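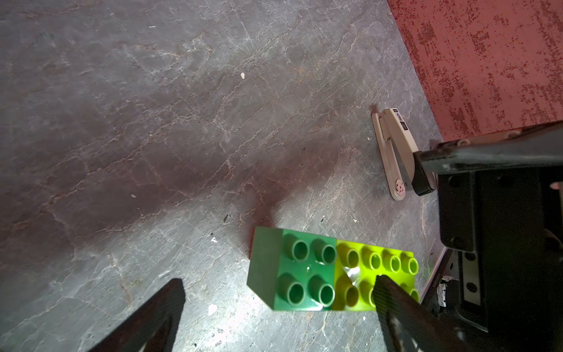 Last updated: March 2024

How does a robot pick up a toy brick?

A robot gripper works a bit like your thumb and one finger. It has two black fingers that can close on something and hold it.

At the Findamton robot club, kids practice with building bricks. One brick is dark green. The other is lime green and longer. The studs on top are bumpy, so the robot has to line up its fingers carefully before it squeezes.

A small motor moves the fingers. A computer tells the motor when to stop.

The club began in January with 3 robots. Each team gets 30 minutes to practice.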